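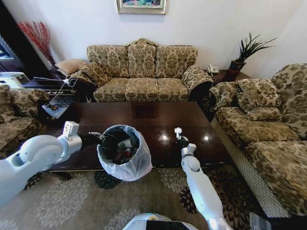 Patterned sofa, tan pillow at the left arm, red branches to the left.

November. Desk shift, 6:00 p.m. to 2:00 a.m. Fourteen calls logged, three of them needing a report.

First was a catalytic converter theft from the Larari lot on the north side of Geltham. Owner parked at 7:15 a.m. and found the cut on starting the engine at the end of her day. Two clean cuts, one forward of the flex joint, one aft. The shop quoted her $800 for an aftermarket part and labor. She had assumed the part carried a serial number. It does not, unless an owner etches one, and she had not. Entered as theft from motor vehicle, no suspect information.

Boyang Tian pulled the Larari video. The north camera records at 15 frames a second but the clock runs 11 minutes fast, so every time in the report had to be corrected and the offset stated. I wrote the offset in the first paragraph this time. Last month I put it at the end and the prosecutor's office sent it back.

The video shows a light-colored van next to the car for 115 seconds. Rear plate unreadable. The headlights wash out the front plate in every usable frame. Boyang exported the clip in the native format and made a second copy for viewing. Both hashed, both on the evidence server by 9:40 p.m.

Second was a bad check passed at Feng, the tire place, for $600. The manager kept the check in a plastic sleeve without being told to. Account closed since spring. I took his statement by phone and will need a signed one.

Third was a crash with no injuries outside Skindesix. Driver said 35 in a 35 zone. A witness put it at 65, from across the street, at night, which I recorded as her estimate and nothing more. Skid marks were measured by the day car. I do not have the sheet yet.

Still open: property room form for the check, a call back to the Larari manager about the clock, and the second page of the tow slip — I have only the first.

Home at 2:35. Ate standing up, then sat down and wrote this. Alarm is set for ten. The new report template starts tomorrow and the narrative box is shorter.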